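Storing and Measuring Dry Rice at Home

Updated 2022-08-16 by Traian Enache

Scope

This guide covers white rice bought in bags and kept in a kitchen cupboard. Brown rice contains more oil, spoils sooner and should be bought in smaller amounts.

Choosing a container

Use a rigid container with a lid that seals. Paper and thin plastic bags can be chewed through by insects and do not close well once cut. Glass, steel and food-grade plastic are all suitable. The opening should be wide enough for a hand and a scoop. A narrow neck makes the container hard to clean and encourages people to pour straight from it, which gives uneven amounts.

Filling

1. Wash the container and leave it open until completely dry. Trapped moisture causes clumping and mould.
2. Check the new rice on a tray. Look for webbing, small holes in the grains or moving insects.
3. Use up the old rice before adding new. Do not top up.
4. Write the date of filling on a strip of tape and fix it to the side.

Position

Keep the container off the floor and away from the oven, the boiler and direct sun. A low cupboard on an inside wall is usually the coolest place in a kitchen. Strong-smelling goods such as spices and washing powder should be kept elsewhere.

Measuring

Weight is more reliable than volume. Fill your usual scoop, level it with the back of a knife, and weigh the contents. Repeat 5 times and take the average. Write the result on the lid. If the scoop is later replaced, repeat the test.

For 2 people, 200 g of dry rice is a moderate main-course amount.

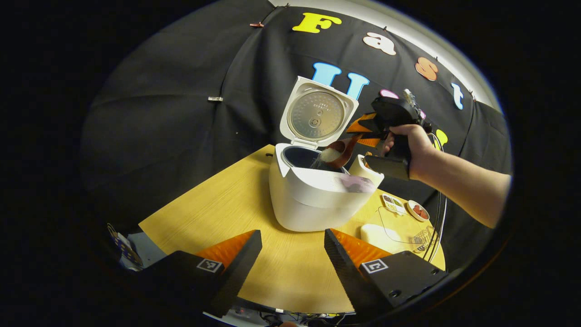
Keep the scoop dry. If it has been rinsed, do not put it back in the container until the handle and the inside corners are free of water. Cups supplied with cookers differ in size between makers, so the water lines inside a pot should only be used with the cup that came with it.

Cleaning

Empty and wash the container between bags. Wipe the groove under the lid seal, where dust and broken grains collect. Replace the seal if it has hardened or split.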